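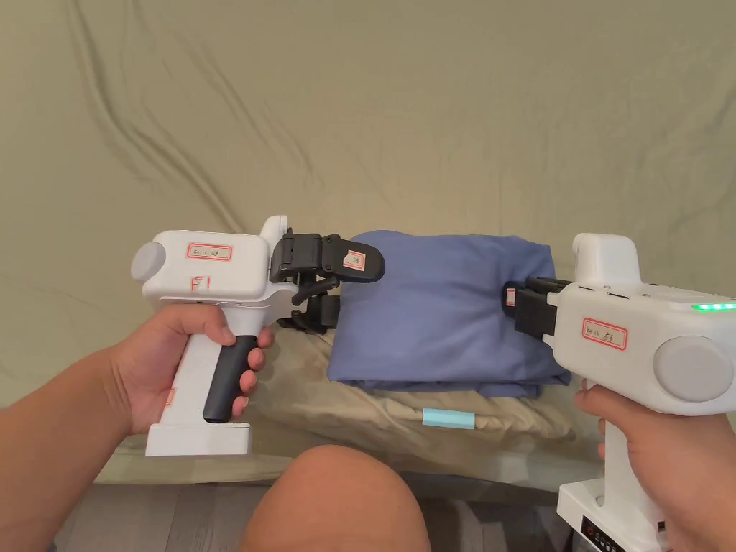 Graziella Dal Bello commented on the first draft that sorting football players by jersey color would fail as soon as two linemen overlapped, and asked for pileups to be scored separately. Section 2 was rewritten on that basis.

1. Data

The set consists of 546 running plays from one season of home games, filmed from the press box. Ross Dunbar cut the plays at the snap and at the whistle. Plays with a penalty before the snap were dropped. Lino Martinelli marked the ball carrier by hand in every play.

2. Method
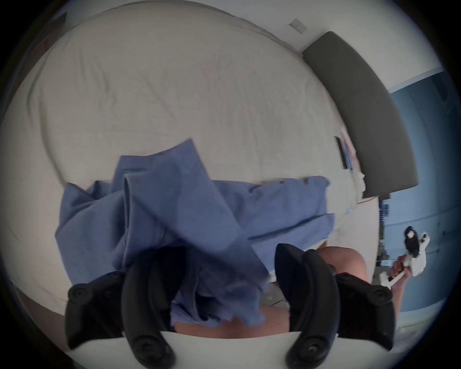 Each player was assigned to a team by the mean hue inside a box drawn from shoulder to waist. Hue was preferred to brightness, as the stadium lights come on during the second half. White road jerseys next to yard lines are harder, and a second threshold on saturation was added for them. Pileups were scored from the last frame in which the carrier's shoulders were visible.

The hue threshold alone put the carrier on the wrong team in 106 plays. With the saturation threshold the number fell to 42, most of them at the goal line.
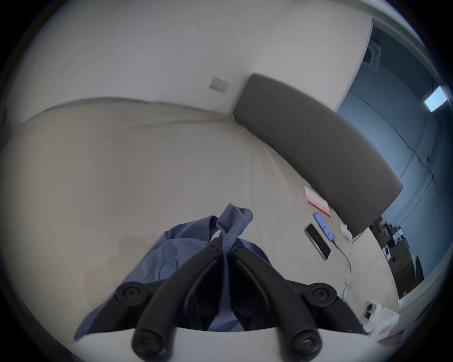

3. Limitations

All games were played on the same turf. Mud was not tested. Milagros Londoño has the hand marks for the junior varsity games, which were not used.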